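Ticket: Shirts sliding off hangers on the short clothes rack
Opened by: Abla Qaisi
Site: Ercombe
Status: Open, waiting on parts

Problem
Shirts won't stay on the rack. The gray one has come down 6 times since the Plemix hangers were put out. The collar slips first, then one shoulder, then the rest follows. 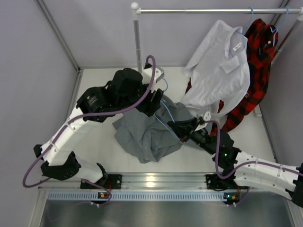
Gray shirt in a heap on the white floor panel.

Checked so far
Rail is level. Rack pole is tight in its base. Washed a hanger in dish soap in case there was a film on the coating – no change. Buttoning the top button helps, but people skip it when they are in a hurry.

Update, 2:20 pm
Went back to the coated wire hangers from the old box. Looked at the collar and the top buttons with one of those.

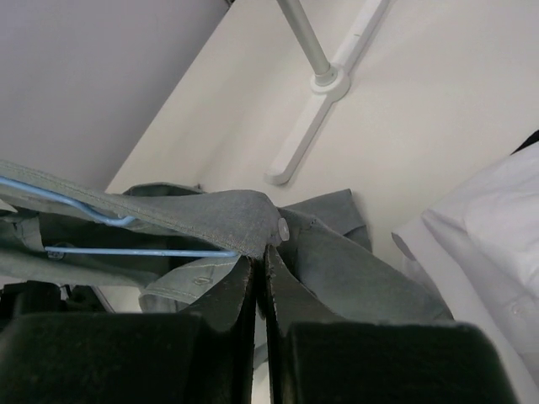

Light blue coated wire hanger, stitched edge folded over the upper wire, button beside it.

Next steps
Ordered 12 flocked hangers from Korbridge to compare. Sleiman has foam shoulder covers in stock if those don't work – they fit wire hangers too. Until the order arrives, please close the top button on anything with a collar, and refold whatever has been on the floor before hanging it again.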